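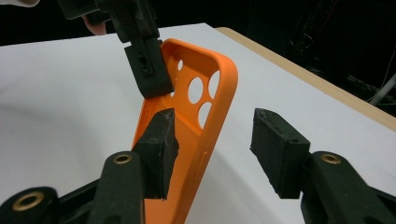
How does a robot learn to pick things up?

August 2019
By Gunnlaugur Ásgeirsdóttir

Picking up a phone case is easy for you. You reach out, you pinch it, and you are probably thinking about lunch the whole time! A robot has a much harder time, and so at Niminetti, where people pack small goods into boxes, the packers are helping to teach one. The robot is called Amby.

The teaching is done with a gripper you hold in your hand. It has two black fingers that can close on a thing from both sides, a bit like kitchen tongs. A person does the job with the gripper again and again, and a computer keeps a record of how it moved. Amby needs roughly 200 tries before it gets the idea of even one small job – imagine tying your shoes that many times before breakfast!
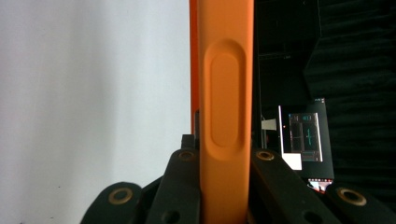 Gunhild Hauksdóttir told me that she had worried Amby would take her place in the packing room, and that she still thinks about it some days. What has changed so far is the kind of work she does. She packs fewer boxes now and spends more of her morning teaching, and her shoulders don't ache the way they did in February.

Not everybody likes the change, and that's all right to say out loud. Some packers miss chatting across the long table, and learning a new job can be tiring when you were already good at the old one. So the packers meet with their boss every week to talk over which jobs Amby should try next, and which ones they would like to keep.

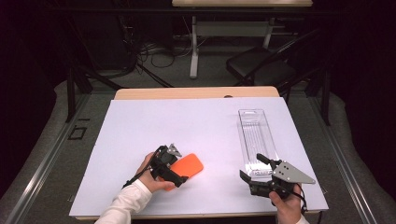 A gripper in each hand, and a long clear tray on the board.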